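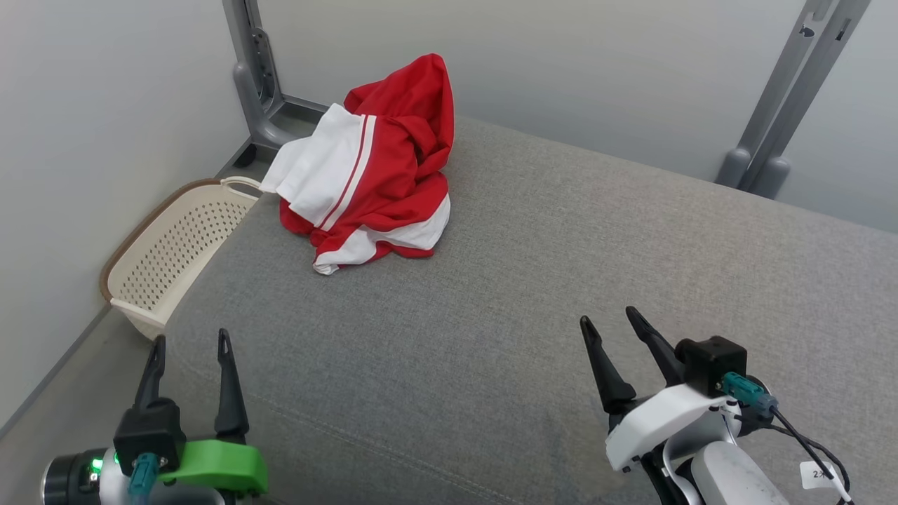
Nawal Filali says just fold it in thirds like a towel and stop making a whole thing of it. Ok Nawal. Thirds of WHAT. it's a shirt

thread on folding red and white stuff, bc I have opinions now and the kettle's on

the red and white one is the worst thing in the pile. slippery kind of fabric, you get one side flat and the other side slides off somewhere. I've started it 2 times tonight

1st try: sleeves in, sides in, bottom up. looked great. picked it up. gone

2nd try: rolled it. looked like a burrito. also it wont stack with the flat ones so now what, a burrito drawer??

meanwhile the cream basket is right there and it would be SO easy

my sister's rule is anything that doesn't hold a fold goes on a hanger. fine but I have 4 hangers free and they're the Skondon ones with the skinny shoulders, everything ends up with little horns

someone asked about washing red with white. cold, inside out, by itself the first couple times. I used to do the vinegar thing, no idea if it did anything. smelled like a salad

no I do not iron it. tried once on an old one, low heat, thin towel on top, still got a shiny patch. never again

ok update on the drawer. it's the Flavholm dresser, the shallow top one, so anything folded fat catches when you shut it. you have to go flat and wide -- wider than feels right

Nawal again: "so, thirds." I am muting you

tried thirds

face down, one side in to the middle, sleeve back on itself, other side same, then up from the bottom. smooth it w/ your forearm not your hand, hands just drag it around

it's holding. not telling her

still have the socks. there's always socks. I do them last and badly, pairs if I find them, singles go in a bag till Wednesday when I do the next load and pretend they'll turn up

also if anyone has a detergent that isnt so perfumey let me know, the Ghoneim one gives me a headache and I bought the 52 load jug like a fool

Nawal saw the thread. she wants it in writing. thirds. there

going to bed, socks tomorow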